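Omdale method

The Omdale method is a way of teaching robots to handle clothing and other soft goods from demonstrations recorded with hand-held grippers. It was developed by Doaa Ghoneim and Amr Ramadan at the Gaber laboratory and first presented in July under the working title Foltness. The name Omdale was adopted for the later version, which added two-handed tasks.

Background

Cloth is hard for robots because it has no fixed shape. A sweater dropped on a bed can settle in a great many ways, and a program written for one of them usually fails on the next. Earlier work at Gaber used remote control, with an operator driving two robot arms from a desk. Demonstrations were slow to record and all came from one room.

Procedure

In the Omdale method, a person holds a gripper in each hand and does the task directly. A camera on the gripper records the view past the fingers. The path of each hand is worked out afterward from the video, along with the opening and closing of the jaws. Recording takes place in ordinary homes, on the beds and tables already there.
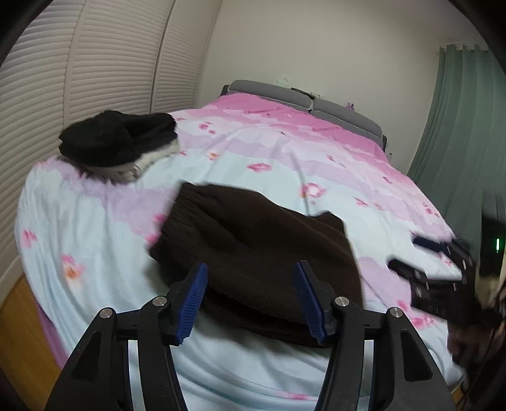 Garments are left in loose heaps at the start of a demonstration, and the person is free to choose where to grasp first. Ghoneim and Ramadan advise against smoothing the item beforehand, as this removes the part of the task that robots find hardest. Sections in which the hand path cannot be recovered are dropped before training.

The published set contains 416 demonstrations from 7 homes. Knitwear makes up the largest share.

Results

A policy trained on the full set was run on a pair of Trumon arms fitted with the same fingers. It was tested on five garments that did not appear in the recordings and folded three of them without help. The two failures were both thin shirts, where the fingers picked up the bedding along with the cloth. A policy trained on recordings from a single home folded none.

Limitations

The method records no force, so a demonstration does not show how hard a garment was pulled. Fast hand motion blurs the video and accounts for most of the dropped sections. A revised version with a shorter exposure time was released on 19th January.

See also

Imitation learning
Cloth manipulation
Bimanual control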